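Learn > Machines at Work > Can Robots Do Chores Yet?

This site uses cookies to remember your reading level. Accept / Settings

Can Robots Do Chores Yet?

Some machines already do chores. A dishwasher washes plates. A washing machine washes clothes. A thermostat turns the heat on and off. Each of these machines does one job inside a box, or on a wall, where very little changes from day to day.

A robot that could walk or roll into your room and clean it up would be a different kind of machine. It would have to find things, pick them up, and decide where they go. Such robots exist in labs and test rooms. Most of them are slow, and most of them need a person close by.

This page explains which chores machines can do now, which ones they can partly do, and why a T-shirt is harder for a robot than a car door.

What counts as a robot?

Engineers do not all agree on one meaning. On this page, a robot is a machine that does three things in a loop:

1. It senses. Cameras and other sensors measure what is nearby.
2. It decides. A computer picks the next action.
3. It acts. Motors move a wheel, an arm, or a gripper.

Then it starts again at step 1. A robot arm may go through this loop many times in one second. A toaster does not count, because it heats for a set time whether or not there is bread in it.

Chores that machines do well

Floors. Robot vacuums work because a floor is flat and the job is simple: cover all of it. If the robot misses a spot, nothing breaks, and it can go over the same place tomorrow. It still gets stuck on socks and cords.

Lawns. Robot mowers follow the same plan outdoors. Many stay inside a wire or a map of the yard.

Moving boxes. In a warehouse, robots carry shelves and bins along paths that are kept clear for them. The Prolotstead warehouse handles 1,558 bins this way. Every bin is the same size, and every bin has a code printed on the same side. The robot does not need to know what is in the bin. It needs to know where the bin is and where it should go.

Building things from hard parts. Factory arms weld, paint, and tighten bolts. A car door has the same shape each time it comes down the line, so the arm can repeat the same motion.

These jobs share one feature. The things being handled keep their shape, or the robot does not handle anything at all.

Chores that machines partly do

Loading a dishwasher. A robot arm can place plates in a rack if the plates are ones it has practiced with. Glasses are harder. Cameras have trouble seeing clear glass, and a gripper that squeezes too hard will break it.

Putting away groceries. A robot can lift a can or a box. A bag of grapes changes shape when it is lifted, and a carton of eggs has to stay level.

Stocking store shelves. The Keskin store in Jarkbridge tested an arm on two aisles. It could put soup cans on a shelf when the cans arrived in a neat tray. A worker still had to cut open the cartons, turn the labels to the front, and pick up anything that fell. The test ran before opening time, from 5 a.m. to 7 a.m., so that no shoppers were in the way.

Why laundry is hard

Cloth is one of the most difficult materials for a robot. There are several reasons.

A cup has one shape. A shirt can lie in more shapes than anyone could list. When you pick it up by the sleeve, it takes one shape. When you pick it up by the collar, it takes another. A computer that learned what a flat shirt looks like may not recognize the same shirt in a heap.

Cloth also hides parts of itself. To fold a shirt, you need to find certain points, such as the shoulders and the bottom corners. In a heap, those points may be on the inside. People solve this by lifting the cloth, letting it hang, and feeling along the edge with their fingers. You have thousands of touch sensors in each hand. Many grippers have two fingers and no sense of touch.

Then there is thickness. A gripper closing on a shirt may catch one layer, two layers, or the bedspread under it. Your fingers can tell the difference. A camera often cannot.

How a robot learns to handle cloth

For a factory arm, a programmer may write down every move. That does not work for laundry, because the moves change with every heap. Engineers use practice examples in place of written moves.

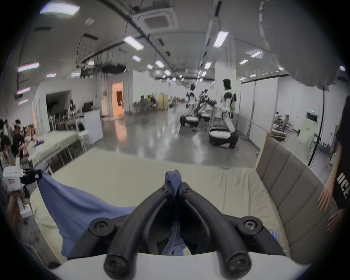

One common method is to have people do the chore while holding the same kind of gripper the robot will use. A camera on the gripper records the work. The person gets only what the robot would get: two fingers per hand. This makes simple jobs slow. Try it yourself by folding a towel with a pair of kitchen tongs in each hand.

The recordings go into a computer program that looks for patterns. It compares what the camera saw with how the gripper moved next. With enough examples, the program can suggest a move for cloth it has not seen before. The suggestion may be wrong, so the robot is tested, and more examples are added where it failed.

The Dradgate project keeps a record of its folding tests. In one set of 164 tries, the robot made a neat fold 45 times. The other tries ended with a crooked fold, a dropped shirt, or a robot that stopped and waited for help. A neat fold was one with all the edges lined up — a sleeve sticking out did not pass.

So, can they do chores yet?

Single chores in a tidy place: yes, some of them. A whole room of mixed chores with no person helping: not reliably. A home has stairs, pets, wet towels, and toys that were not there yesterday. A machine for the home must also be safe near people, so it has to move slowly and stop when something touches it.

Words to know

Gripper: the part of a robot that holds things.
Sensor: a part that measures something, such as light or pressure.
Layer: one thickness of cloth.

Related pages

How Does a Robot Vacuum Make a Map?
What Is Inside a Washing Machine?
Why Glass Is Hard for Cameras to See
Motors, Gears, and Joints
Warehouse Robots and Their Paths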